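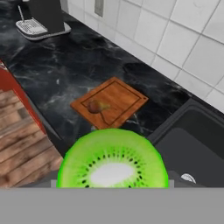 The vouchers arrived before the shops did, one respondent in Flanda said, and the first week was spent holding paper that could not be turned into food. Similar remarks appear in interviews from all of the study sites, but they are most frequent where the road along the Melero was closed longest. We therefore treat market access as a separate variable in this section and do not fold it into the general measure of delivery delay used earlier.

Figure 2. Kiwi slice and square wooden cutting board on a black marble countertop. Computer rendering.

The registration list compiled after the flood held 1,515 households. Of these, 799 were assigned to the voucher group and the remainder to the parcel group. Assignment followed the order in which distribution points opened, and was not random. Households registered at Pridville entered the parcel group almost without exception, as the warehouse there was already stocked. Flanda and the smaller upstream settlements received vouchers. The two groups thus differ in location as well as in type of aid, and the comparison below should be read with that in mind.

Delivery delay was measured from the day of registration to the day on which the household reported first use of the aid. For parcels, first use and receipt fell on the same day in nearly all cases. For vouchers they did not. A voucher could be received, signed for and entered in the distribution log several days before a participating shop was able to accept it. Logs kept by the Meléndez warehouse record receipt only, and an analysis based on those logs alone would place the voucher group ahead of the parcel group. When first use is taken as the end point, the order is reversed for settlements upstream of the bridge and unchanged for those downstream.

Two explanations were considered. The first is that shopkeepers delayed acceptance until the payment terms were clear. Agreements had been signed with 20 shops before the rainy season, but several owners reported that they had not been told how soon they would be repaid. The second is that stock was simply missing. Supplier records support the second explanation for the upstream shops, where no deliveries were entered until the road reopened. For the downstream shops the records are incomplete – three owners kept none after the flood – and we cannot separate the two effects.

Household size had little bearing on the delay in either group. Distance to the nearest open shop did, and the relationship held when settlements cut off by the river were removed from the sample. Households with a member unable to walk to the shop often pooled vouchers with neighbors. Pooled vouchers were entered under the name of the person who redeemed them, so some households are recorded as never having used aid that in fact reached them. We corrected these entries where the interview made the arrangement clear and left the others as recorded.

The cost of each method is treated in the next section. Transport to Pridville is included there, but storage before the flood is excluded, as the warehouse served other programs during the same period.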